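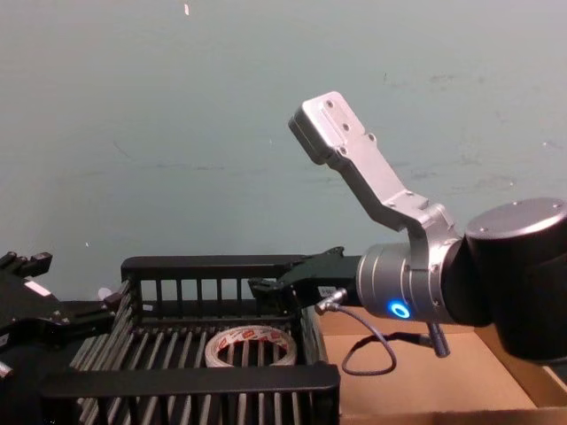

Ticket 829 - Carhuamaca cell, right arm: gripper width reading lags in recorded episodes
Status: Resolved, monitoring
Opened by: Unathi Zulu
Assigned to: Do-yoon Noh
Component: recorder / gripper channel
Task set: crate to box, small items

Unathi Zulu:
Replaying the tape roll episodes from the Carhuamaca cell, the right gripper width trails the video. Fingers are closed on the roll in the video while the logged width still says open. Left gripper looks fine. Joint angles on both arms line up with the video as far as I can tell by eye. I have stopped the upload to Tinholm until this is sorted, as the training job there takes whatever is in the folder.

Do-yoon Noh:
Which episodes? And is the lag constant within an episode or does it grow?

Unathi Zulu:
Checked 24 from the last batch. Lag is there in 11 of them. Where it is present it grows slowly, so it is worst at the release over the cardboard box. Episodes recorded straight after a restart are clean.

Do-yoon Noh:
Growing lag suggests a queue filling up, so I would leave the time stamps alone for now. Please try these in order and note the result of each:
1. Reseat the gripper connector at the gripper end. Check the cable loop has enough slack with the wrist turned to both limits.
2. Record one episode with the left arm parked.
3. Record one episode with video off.

Unathi Zulu:
1. Reseated, no change. Slack is fine at both limits. Status ring stays blue throughout.
2. Lag still present.
3. No lag. Repeated twice, same result.

Do-yoon Noh:
Then it is on the recorder machine. The right gripper is read in the same thread that writes the video to disk. Left gripper has its own thread - it was added later and nobody moved the right one across. When the disk is slow the reads pile up and each one gets stamped when it is taken off the queue. So the values are correct but the times are late.

Edit Bognár:
Can the old episodes be repaired? We have 197 in the tape roll set and I would prefer not to record them again.

Do-yoon Noh:
Yes for most. The gripper sends its own counter with each reading and we do store it. I can rebuild the times from that. Any episode where the counter has a gap should be dropped, since we can't tell where the missing readings belong.

Woo-jin Noh:
Please don't overwrite the originals. Put the repaired ones in a separate folder and add the script version to the episode notes.

Do-yoon Noh:
Done. Right gripper now has its own read thread, and readings are stamped on arrival. Repair script is in the tools folder. It writes a copy and lists any episode it skips.

Unathi Zulu:
Updated the cell and recorded a full session with both arms and video on. Width matches the picture at grasp and at release, start to end of session. Repair script has run on the tape roll set. Skipped episodes are marked "do not train". Upload to Tinholm is back on, repaired folder only.

Edit Bognár:
The Cestholm cell runs the same recorder version. Has it been updated?

Do-yoon Noh:
Not yet. Opened a separate ticket for it. Until then, restart the recorder between sessions there and keep sessions short.

Closing note, August 10, 2019: leave on monitoring until the Cestholm update is in. Reopen if the width is late in any new episode, and attach the recorder log.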